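Visiting the open day at the Stockdale automation workshop - is registration required?
Posted 10/10/18 by Zernen Visitor Desk member

Our office is considering a group visit to the next open day at Stockdale. We would be 23 persons, including five who use mobility aids. We wish to know whether advance registration is required, and whether the demonstration of the two-arm table may be viewed at close range or only from the gallery.

Answer 1
Groups of more than five are asked to register with the Bakavano front office. When our department attended in February, visitors were admitted to the table two or three at a time. The walls of the work area are low enough to be seen over from a seated position. Staff answered questions between runs - please hold yours until then.

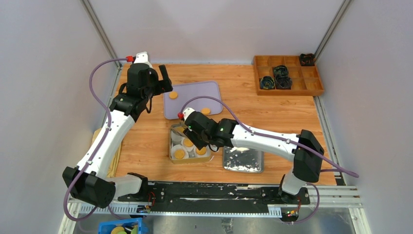 Two-arm table, Stockdale, with open box and purple tray.

The round pieces and their paper liners held the interest of our party for longer than the formal talk did. I would advise allowing extra time at this station.

Answer 2
I believe registration is through Sikus. Parking is limited.

Answer 3
Sikus handles school parties only. For all other groups the first answer is correct. The gallery has step-free access from the east entrance, which should be requested on the form.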